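Drinedton Screen Talk > TV > What We're Watching

Thread: Do you skip the recaps and opening credits?

reetp
Started rewatching Coppens in November and I've noticed I sit through the whole title sequence every time, even though the app gives me a button to skip it. My husband reaches for the remote before the first note. We've had words over it. The titles run 67 seconds and he says that's over a minute of his life per episode.

I skip "previously on" every time, though. If I watched the last one yesterday I don't need to be told what was in it. What does everybody else do?

Reet Priedītis

mothlamp
Other way around for me. I watch the recap and skip the credits. The recap tells you which old plot they're about to dig up. If they show you the brother from season one, the brother is coming back.

gantry_lou
That's exactly why I skip it. The recap before the dam episode of Coppens gives away the whole thing. They show the sister's letter, which hasn't come up in 14 episodes, and then you spend the first half hour waiting for it.

mothlamp
I didn't mind that. I had forgotten the letter completely and would have been lost.

smachala
I buy discs, so I get the credits whether I like it or not. On the Firkeo box set you can't skip anything, including the copyright notice. I sold my first copy to somebody two states over and bought the remaster, which has chapter stops in the right places. Worth the money if you're a person who rewatches.

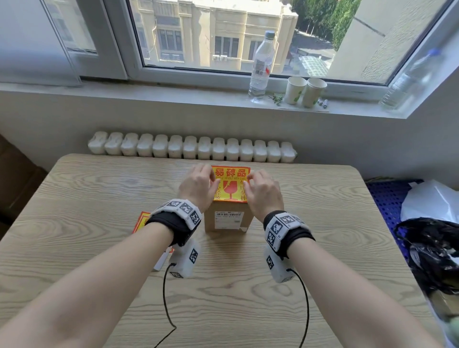 Re: Do you skip the recaps and opening credits?

gantry_lou
Is the remaster the one where they cropped the picture to fill a wide TV? I heard they cut the tops of people's heads off.

smachala
No, that was the streaming version. The discs are the original shape, with black bars on the sides. The sound is better too. The extras are thin. You get one interview with the costume department and that's all.

Sabina

pellworth
Back to the question. I think a title sequence is part of the show and you should watch it. Somebody wrote that music. Drondar changes a small thing in the titles each season and most people have never seen it.

gantry_lou
I've seen it. It's a different coat on the man at the bus stop. I don't feel I gained much.

pellworth
The coat matters in season three.

gantry_lou
It matters for one line. I'd say watch the titles once a season and skip the rest. If you're doing three episodes in a night you don't need to hear the song three times.

reetp
Once a season is what I offered my husband. He wants once per show.

tam_in_the_attic
My rule is that I skip if there's singing. Instrumental can stay. Half-hour comedies with a 23 second title card are fine either way.

mothlamp
Does anyone know how to stop the next episode from starting by itself? I like to let the end credits play and it shrinks them into the corner.

smachala
On mine it's under Playback in account settings, on the website. I couldn't find it on the TV at all. You may have to sign out and back in.

mothlamp
Found it, thanks. It was set separately for each profile, so I had to do it twice.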